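**Ticket 519: gripper camera drops out when wrist turns**
Cell: Taltine bench, arm 2
Opened from: Burnerberg site
Status: waiting for part, cell usable with limits

**Problem as reported**

During picking from the tray, the picture from the wrist camera freezes. The arm continues its motion and gives no alarm. After a restart of the Dirnix software the picture comes back, and then it is lost again in the same shift. The operator wrote that it happens "mostly on the right side of the tray".

**What was checked first**

- Software log: the camera is reported as disconnected, then nothing more. No error from the arm controller.
- Camera swapped with the spare one from the cabinet. Same fault, so the original camera was put back.
- Port on the computer changed. Same fault.
- Jog of the last joint by hand, slowly, with live picture open. The picture is lost at 60 degrees and comes back when the joint returns.

From the last point I understood that the cable is pulled at this angle. I parked the arm over the tray and looked at how the cables go around the wrist.
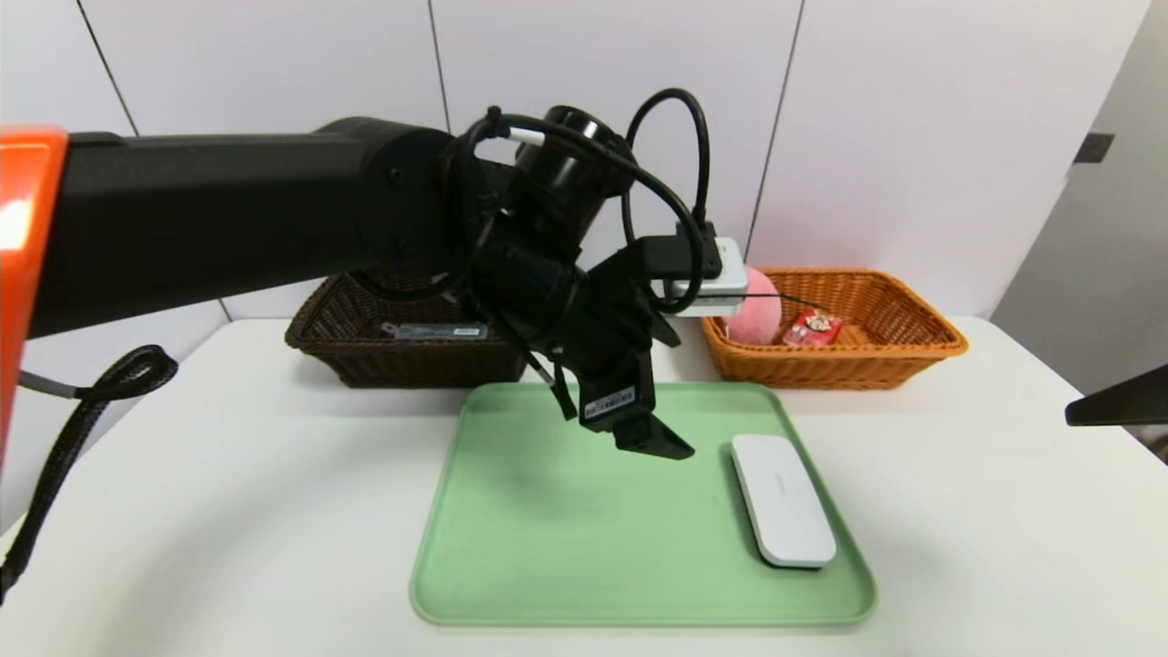
*Arm 2 parked above the green tray. Camera on the right side of the wrist, with its cable plugged in on top.*

The thick cable makes a tall loop above the joint, and this one has enough length. I moved it by hand at all angles and the gripper did not lose connection. The camera cable is a different matter. When the last joint turns, the slack is used up quickly and the plug gets a side load. I could make the fault also with the arm stopped, only by pressing the plug lightly with one finger.

**Done on January 31, 2020**

1. Power off, camera plug removed and looked at with a lamp. One side of the plug shell is a little open.
2. Cable tie nearest to the camera cut. It was too tight and held the cable short.
3. New tie placed farther back on the wrist, loose enough that the cable can slide.
4. Plug put back, power on, camera found by the software without a restart.
5. Last joint moved through the full range 6 times. Picture stayed, except one short freeze at the end of the range.

The freeze in step 5 means the plug itself is worn, and the new tie only helps. I ordered a camera cable with an angled plug from Ocampo.

**Until the cable arrives**

Please keep the last joint below 60 degrees. The limit is set in the cell file, do not remove it. Items at the right edge of the tray should be moved to the center before starting. If the picture freezes again, stop the arm and write the joint angle in this ticket.

**Open**

- Fit new cable, then remove the limit.
- Check the same tie on arm 1.
- Ask Dirnix support if the software can stop the arm when the camera is lost. At present it does not, and I consider this a separate ticket.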